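Westerberg Institute for Furniture Conservation
Table Restoration Service: Frequently Asked Questions
Last updated 12/10/20

The following information applies to all tables accepted for restoration by the Institute. Chairs, cabinets and upholstered items are handled under separate terms, which are available from the front desk in Amby.

Which tables does the Institute accept?

The Institute accepts dining tables, work tables, desks and side tables made wholly or mainly of wood. Tables with stone, glass or tile tops may be accepted if the work concerns the wooden parts only. Painted tables are accepted after a surface test.

Tables with active insect damage are not admitted to the workshop. Owners who find fresh dust or small round holes should say so when they first contact the Institute, and should not deliver the table until they have been told how to proceed.

How do I request an estimate?

Complete the estimate form and return it with the measurements of the table and a written account of any damage. The form asks for the length, width and height, the type of finish if known, and any earlier repairs. Please list earlier repairs even if they were minor. Glue and filler from past work can affect both the method chosen and the price.

A written estimate is issued after the form has been reviewed. If the damage cannot be judged from the form, the owner will be asked to bring the table in for inspection.

How is the direction of the grain recorded?

The grain of the top is noted at intake, along with changes in tone from one part of the surface to another. Sanding follows the grain at every stage. Where a top is made of several boards, the record is kept board by board. 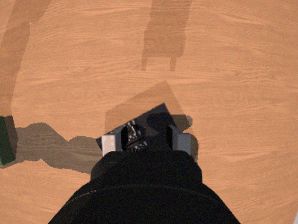
Wood grain on a tabletop, viewed from above.

Will restoration change the color of my table?

In most cases, yes. Removing an old finish usually exposes wood that is lighter than the owner remembers. Oil finishes deepen the color again, and some woods continue to darken for several months after the table is returned.

The Institute prepares a test patch on the underside before any finish is applied to the top. The owner must approve the patch in writing. Once approval has been given, a change of color is treated as new work and is charged separately.

What does the service cost?

The standard fee for cleaning and refinishing one tabletop is $385. This covers intake, surface preparation, three coats of finish and a final inspection. Structural repairs, replacement parts and veneer work are charged in addition and are itemized on the estimate.

If the total is expected to exceed $1,000, the Institute requires a signed agreement and a deposit before work begins. Deposits are refundable until the table has entered the workshop. After that point, the cost of any completed work is deducted from the refund.

Can the Institute collect my table?

Collection is offered within Amby and the neighboring towns. Owners outside this area may deliver the table themselves or hire a carrier. The following conditions apply to all deliveries:

Drawers must be emptied and locked or taped shut with low-tack tape.
Loose leaves must be wrapped separately and labeled with the owner's name.
Glass tops must be removed before the table is moved.
The Institute does not supply blankets or straps to private carriers.

How should a table be placed once it is back home?

Allow the finish to cure before placing the table against a radiator, a stove or a sunny window. A table may stand at any angle in a room, but it should rest evenly on all of its legs. Uneven floors put strain on the joints and can, over time, cause the top to twist. Felt pads may be used to level a table if the difference is slight. Larger differences should be corrected with a fitted wooden shim. 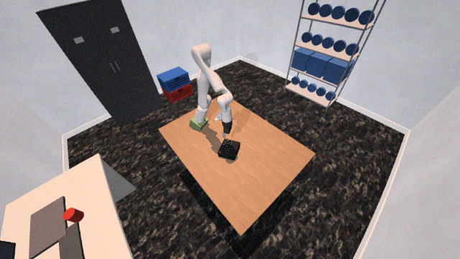 Image credit: Folke Holmgren / Westerberg Institute

Tables that are moved often should be lifted by the frame beneath the top. Lifting by the overhang can loosen the fastenings. Dragging a table is not recommended on any type of floor and is not covered by the guarantee.

How should I clean the surface?

Wipe the surface with a soft cloth that has been dampened and wrung out well, then dry it at once with a second cloth. Plain water is enough for daily care. For sticky marks, a small amount of mild soap may be added.

Do not use furniture sprays that contain silicone. Silicone is very hard to remove from bare wood and may prevent a new finish from bonding. Bleach, ammonia and scouring pads must also be avoided.

Which finish does the Institute use?

Two finishes are offered. Prostenero is a hard wax oil with a low sheen and is suited to tables in daily use. Grastance is a thin varnish that resists water more firmly but is harder to repair in small areas. Owners may state a preference on the estimate form. If no preference is stated, Prostenero is applied.

Material sheets for both finishes are available on request and are included in the folder returned with each table.

Are the edges refinished along with the top?

The side edges are included in the standard fee. End grain absorbs more finish than the face of a board, and edges may remain a different shade from the top even when both have received the same treatment. Owners who want a closer match should mention this at intake so that the test patch can be made on an edge as well. 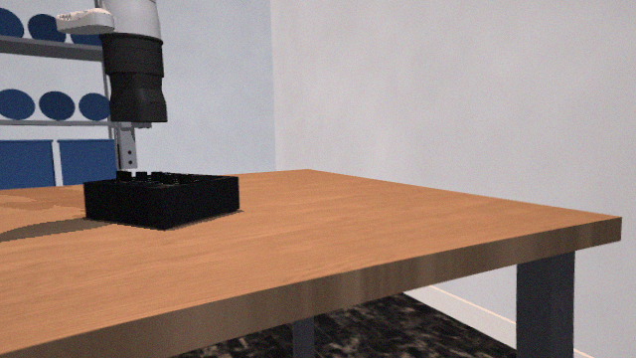
Top and side edge of a wooden table. The edge is the darker of the two.

Chipped corners can be rebuilt with matching wood or, where the loss is small, with tinted filler. Filler is the less costly choice but may show after the surrounding wood has aged.

Is the work guaranteed?

Workmanship is guaranteed for two years from the date of return. The guarantee covers lifting, peeling or clouding of the finish and the failure of any joint repaired by the Institute. It does not cover heat marks, water damage, scratches or movement in the wood caused by very dry or very damp rooms.

Claims must be made in writing and must include the work number printed on the inside of the folder. Please do not attempt a repair before the table has been inspected.

When is the workshop closed?

The workshop is closed for inventory during part of May. Estimates are still issued during this period, but no tables are received or returned. Exact dates are posted at the entrance.

Whom should I contact?

Questions about estimates and payment should be addressed to Eilif Sandberg, Client Services. Questions about a table already in the workshop should be sent to the same office with the work number in the subject line.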